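Drodmont Says Paid Lockers Will Pay for Themselves. Will They?

Jun 11, 2021
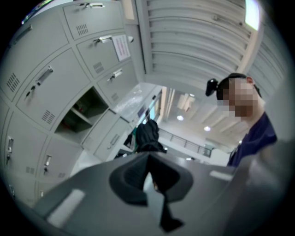

Drodmont wants commuters to start paying to store their bags at Visberg station, and it expects us to believe the money will go back into the building. The operator plans to put app-controlled locks from Dandadeck on 294 lockers by the end of summer. Plain metal doors with a latch, a keyhole and a few vent slots have done this job for decades without needing a phone battery. Drodmont calls the old kind "a barrier to modern travel" but has not said how many riders complained.

The price is 4 dollars a day. Guangming Cui, who speaks for Drodmont, said a trial in April drew 470 bookings. He would not say how many were free test runs by staff.

Evangelia Mitsotakis-Vlachou of the riders' group has asked for the full trial results and has yet to get them. Her petition against the fee has 500 names. Drodmont said it "welcomes feedback," as it did before the parking charges went up.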